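**Topic: Pen cups - glazed or plastic for a shared desk?**

**deskrat_mn**
We're refitting the front counter at the Mercombe branch library and I need something for pens. Budget is small. I've been through the Jumetti catalog twice and everything is either wire mesh or too tall for golf pencils. What do people use at a public counter?

**paperweight7**
Mesh. It's cheap and you can shake the dust out. We bought ours in July and have no complaints.

**deskrat_mn**
Mesh snags the chained pens. We had it for years. I'd like something with a smooth rim.

**lindenrow**
Look for wide and low. I like this ringed shape, cream with a bit of orange on it.
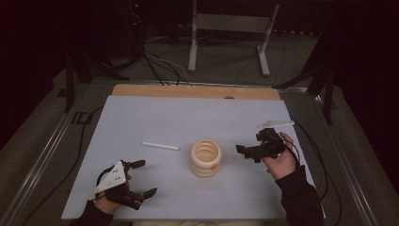
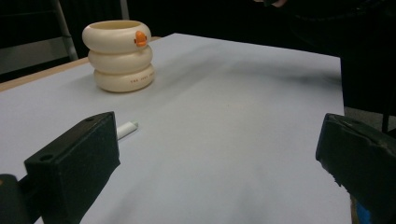
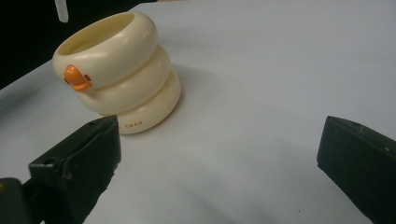

*Posted by lindenrow - 10 September 2022 - 1,025 posts*

Wide mouth matters more than weight. People drop a pen back without looking, and with a narrow cup half of them end up on the floor. I'd keep two out, one for pens and one for pencils.

**paperweight7**
Disagree on weight. A light cup at a public counter gets knocked over by every tote bag. Put a layer of gravel in the bottom.

**lindenrow**
Gravel gets ink on it and then it's a mess. A dab of museum putty under the base does the same job.

**oldstacks**
Putty pulled the finish off our counter at Nikholm. Test it somewhere hidden first.

**deskrat_mn**
Counter is sealed oak, so I'll test it. How many pens do you go through?

**oldstacks**
About 200 a year, and most of them walk out the door. Kaijage sells plain blue stick pens by the box, which is what we order now. Skip the caps.

**paperweight7**
Still say mesh.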